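Zescombe cloth handling software: progress report to Sellstead
Prepared by Yuzhen Wei
Apr 9, 2023

Work this period went into the grasp point detector and the planner that consumes its output. The detector now runs on the wrist camera stream at 15 frames per second and returns a ranked list of candidate edges and flaps. Training used 1,000 labeled wrist images, of which 130 were held back for testing.

Glare remains the main source of false candidates. Bright streaks on a white table can be scored as fabric edges, so the segmentation step now masks saturated regions before ranking.

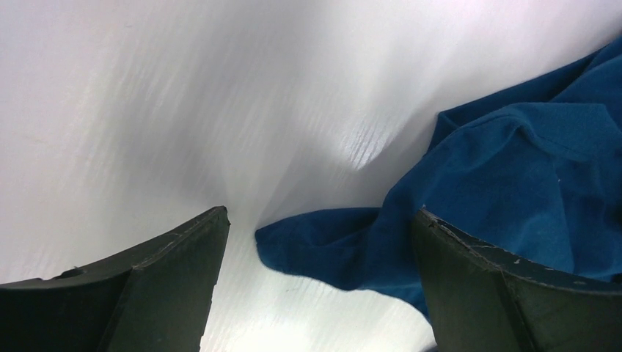 Figure 1. Wrist camera view: blue cloth with a flap between the open fingers, glare to the left of the flap.

The planner was moved to the Skivemeo framework. Replanning time fell by almost 30 percent, mostly from caching collision checks — the approach poses themselves are unchanged. Fingertip calibration still has to be run by hand.

Next: automatic calibration, then integration with the Chung force controller, due in August.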